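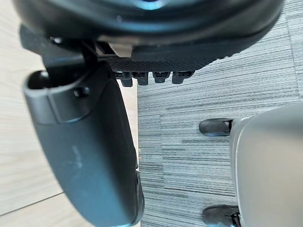 Fig. 1. Textured strip on the lower edge of the black shell, with the row of four tabs under it.

List: hirkden-repair
Subject: Re: Re: tabs under the rounded shell, clips or feet?

On Sunday the Opoku bench wrote:

> Before anyone cuts new tabs, can we settle what they are for?
> The parts sheet we were sent calls them "retainers" in one place
> and "supports" in another, and the two words lead to different
> repairs. If they are clips they need some flex and a catch. If
> they are feet they need to be stiff and all reach the same
> level.
>
> Also, is the cream-colored block part of the shell or is it
> packing? Our sheet leaves it out completely. Ours is missing
> and there is no mark where one would have been.
>
> Last thing: the sheet gives one tab size for all positions.
> Is that right? We were going to order a bag of 100 and trim
> whatever does not fit.

Please don't order the 100 yet.

On size: the sheet is wrong, or it was written for a different run. The tabs are not all the same. Going from left to right in Fig. 1, the leftmost hangs slightly lower than the others, the third is a bit shorter, and the one at the right end is the widest. A single size trimmed to fit will not give you the wide one. You could trim the other way, starting from wide stock, but that is three tabs' worth of filing per shell.

On clips or feet: I lean toward clips, with reservations. The lower ends are squared off, which would suit a foot. The uneven drop counts against it, unless whatever sits underneath is stepped to match. Each tab also has a small rectangular feature on its face, and that is hard to explain on a plain foot. I have been calling it a slot. It may be a ridge – the figure doesn't settle it, and the two Atia shells I went back to were too worn there to help. If someone has a clean one, run a fingernail across the face and report.

On the block: it sits against the underside of the shell, next to the textured strip. I can't tell you whether it belongs. My notes from the Atia batch have it present on one shell and absent on the other, with no difference in how the strip seated. Leave it in place if you have it. I would not make one until we know the thickness it is supposed to be.

For the strip itself, two practical points.

Clean the texture before you measure anything. The diamond pattern (or mesh, the sheet uses both words) holds dust, and a packed strip measures thicker than a clean one. Soft brush, then a damp cloth, then leave it overnight. Do not use the solvent from the Trosis kit on the glossy part of the shell. It dulled a test patch on mine and the gloss did not come back with polish.

Measure the tabs from the lower edge of the strip, not from the rim of the shell. The rim is thick and rounded and there is no repeatable place to put the caliper. I got a different reading every time until I changed the datum. With the strip as datum, repeat readings agreed to within 2 percent, good enough for this.

The archive has the earlier thread on strip seating under item 299. The drawing attached there shows equal tabs too, so treat it with the same caution as the sheet.

Wanted from the list:

Drop of each tab below the strip, left to right, four numbers
Width of the right-hand tab
Slot or ridge
Block present, yes or no

Put the shell's batch mark in the subject line if it has one. I will merge the replies into one table and post it at the end of March. Anything that arrives later goes in the next revision.

-- 
hirkden-repair
To leave the list, send a blank message with "remove" as the subject.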